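Dander Cameo List: README

Hi! If you've landed on this page you probably already know what Dander is, but in case you came in from a search: it's the long-running superhero series from Selotel, and this is my attempt to write down every cameo in it. Who turned up, what they were wearing, whether they got a line, and whether they were credited. I started it in February after losing an argument about whether the Lamplighter's gray suit was in the first movie (it wasn't, it's in the second one, I was so sure).

Last updated 4th June.

What's in it

The list covers 34 titles: all the movies, the Plurine spin-off show, and the holiday special, which I know some people don't count. I count it. There are up to 1,000 rows depending on whether you keep the crowd shots in, and I'd suggest you drop them for most purposes, they're a mess.

There are two files. cameos.csv is the big one and props.csv is the small one. They join on title_id, which is just a short code I made up as I went, so please don't look for logic in it (PLU3 is season two, sorry).

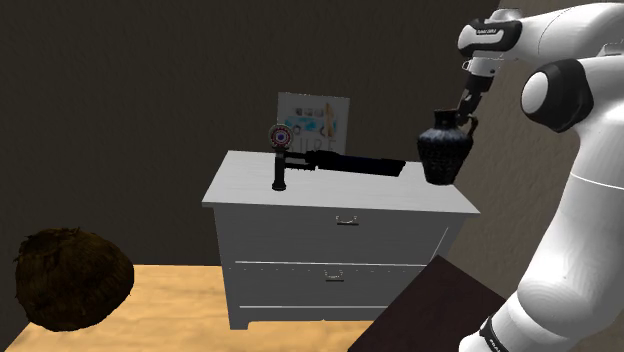
cameos.csv is the file you want if you only open one. It has 5 columns: title_id, performer, character, costume, and note. I think of the whole thing as one piece of furniture, pretty much like that white dresser with its two stacked drawers, where the upper one is the taller. Cameos go in the tall drawer, props go in the lower one, and whatever I haven't sorted yet sits out on top with the rest of the objects, in a text file called unsorted.txt. You're welcome to dig through unsorted.txt, but the spelling in there is terrible and a few lines are notes to myself about snacks.

How I decided what a cameo is

This was the hard part and I changed my mind a lot! Where I ended up: it's a cameo if the performer is on screen (or clearly heard) in one sequence of that title and isn't in the main cast list at the front. Voice cameos are in, and they have "voice" in the note column. Posters and paintings of a character are out. Stunt doubles are out too unless the face is the whole gag, as with the rooftop bit in the third movie.

Multiverse versions of a character get their own rows. So the Hayashi we meet in season one and the bearded Hayashi who walks through the portal are separate, even though they're played by the same guy and I personally believe they're the same Hayashi. There's a theory thread. Don't get me started.

Costume notes

I kept these short. Main color first, then cape or no cape, then anything odd. If a suit matches one from the comics I've put the storyline in the note, but only when I own the issue and could check it. Where two fans told me two different things I went with neither and left it blank. Blank means "don't know" everywhere in this project, never "none."

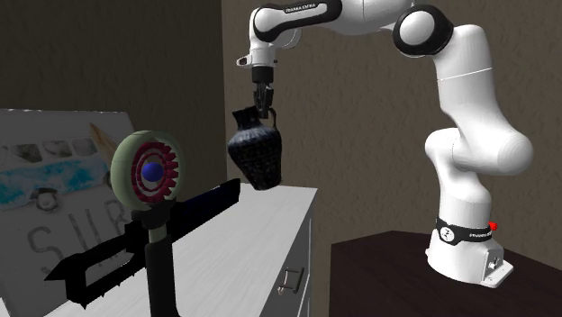

props.csv came later, after people kept asking about the stuff in the background of the Plurine apartment. It's a looser file, and my one firm rule is that you log what you can see and stop there. Say you had a long black thing with a sword look to it, standing behind an upright device with a round head: that's "sword-like object, black" and it stays that way until somebody names it in dialogue. Same with the gray printed panel leaning at the back. The lettering on it is thin and gray, so the text field would get the "SUR" you can read, no guessing at the rest. The dark vase is easy, "vase, dark, held." I've had to undo so many rows where someone wrote in a famous relic from the comics on the strength of a handle.

Known problems

The holiday special has two cuts and I've only watched the longer one. Title codes are inconsistent before the fourth movie. A handful of performers changed their professional names partway through the series and I've used whatever was in the credits at the time, so search on both. Also, 4 rows in season one point to a title that doesn't exist. I know which ones they are and I keep forgetting to fix them.

Sending corrections

Please do! Include the title, a timestamp, and which cut you watched. One correction per message is easiest for me. Keyvan Mousavi went through the entire second season and fixed my cape column, and he's the person to thank if you sort by that.

Using it

Free for anything, fan sites, quizzes, school projects, podcasts. A mention is nice. Don't sell it, and don't tell people it comes from Selotel, they have nothing to do with it. Next up is the animated shorts, once I find a copy of the second batch.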